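Jestberg Small Rolling Basket, black wire – review

Posted Sun 13 July by Rory Niven
Filed under: Storage and shelving

I buy supplies for a guest house with a shared bathroom on every floor, and a lot of what I buy is small, light and badly packaged. Toothbrushes are the worst of it. They come sealed in clear plastic, they slide off each other, and a stack of them on a shelf lasts until the first person reaches for one at the bottom. For a couple of years we kept ours in a shoebox. In June I ordered two of the Jestberg rolling baskets to see if they would do better, one for the supply room and one for the table where we make up the guest bags.

I paid for both myself. They were $28 each, with free shipping on orders over $40, so buying the pair made sense.

What it is

The basket is an open rectangle of thin black metal bars, with rails running around it and posts going up and down between them. It sits on a flat black base with small caster wheels. There is no lid and no handle. You pick it up by the top rail or you push it.

Jestberg sells it as a desk or counter organizer. The listing also calls it a "mini cart," and I would ignore that. It is a basket with wheels on it, and if you order it expecting something to push down a hallway you will be sending it back.

Assembly

The basket part comes in one piece. The base is separate and so are the wheels, which press into sockets on the underside. The base then screws to the basket from below. The screwdriver in the box is a soft little thing and I swapped it for my own after the first screw. The instruction sheet is one page of drawings with no words. It's clear enough, except that it doesn't show which way up the base goes. The side with the sockets faces down, which you can work out by looking at it for a minute.

The first one took me fifteen minutes and the second took five. One of the wheels on the second basket didn't want to go in and I had to tap it with a mallet with a folded towel over it. It has stayed in since.

Using it

The first thing I put in was toothbrushes, and that is still what the table basket is for. They stand upright with the handles down and the heads up, wrappers on. The bars are close enough together that nothing has fallen out sideways, and you can see the handle colors from the front without taking anything out. We give different colors to people sharing a room, so that matters here more than it might for you. 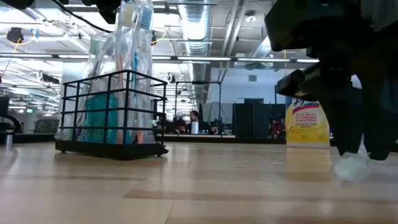

The basket packed with wrapped toothbrushes, next to a canister of Lysol wipes.

Toothbrushes stand a good deal taller than the basket. I was worried about that, as a tall load in a small basket on wheels sounds like something that will go over. Packed tight it has been fine. The brushes hold each other up and the weight stays low. With only a few left in it they lean over into the corners and the wrappers catch on each other when you pull one out. I put a rubber band around the last handful and that mostly fixes it. A second rail higher up would fix it properly.

The supply room basket has had a harder life. I tried it with travel soaps first, and the smallest ones worked their way through the gaps between the bars. Then I tried bottled shampoo, which it held without any trouble, although the wheels got noticeably stiffer with the weight. At the moment it has boxed razors and combs in it and I expect it will stay that way.

The wheels

They are small, and they behave like small wheels. On a smooth tabletop the basket rolls with one finger, and that is useful when it's at the back and you want it at the front. On the tile in the supply room it stops at every grout line. On carpet it doesn't roll at all.

None of the wheels lock. On a level table this hasn't been a problem, but our folding table has a slight tilt and the basket drifts on it if you bump it. I have wedged it with a door stop. For the price I would have liked one locking wheel.

I looked for marks on the table after two weeks and didn't find any. The table is varnished and fairly shiny, so I think a scratch would show up.

Cleaning

An open wire basket is easy to wipe and slow to wipe. There is very little surface, but it is all thin bars, and dust collects where the rails cross the posts. I go over it with a disinfecting wipe when it's empty, before I refill it. Two wipes will do the basket and a third does the base. The black finish hasn't come off on the wipe or gone dull. Lint sticks to the wheels, and a dry toothbrush gets it out.

The flat base catches whatever drops through, mostly torn bits of wrapper. Tip the basket over a trash can and it all comes out.

Compared with the others

Before this I had a Trirnier plastic bin for the same job. The Trirnier is cheaper and nothing falls through it, but the sides are solid and cloudy so you can't tell what is in it or how much is left. Ours also cracked along one corner.

Seraina Stöckli, who runs the front desk, uses a Litus wire tray for tea bags and sugar and likes it. I borrowed it for a day. It's better made than the Jestberg, with smoother joints, but it is shallow and anything as tall as a toothbrush just falls over in it. For flat things I would buy the Litus.

Problems

One weld on the inside of the second basket was rough enough to snag a wrapper. I filed it down and put a dot of black paint on it. The first basket had no rough spots that I could find.

The base has a little flex in it if you press in the middle. It hasn't sagged under anything I've loaded.

The box arrived with one screw short. There was a spare in the other box, so I didn't contact the seller and can't tell you how they handle that.

Would I buy it again

Yes for the table, no for the supply room. For tall, light items that you want to see and grab, it does the job, and it looks decent sitting out where guests can see it. For small loose items or anything heavy, get a solid bin. I have ordered a third one for the upstairs landing, where it will hold wrapped combs and shower caps, and I will line the bottom with a piece of cardboard this time.

Rating: 4 out of 5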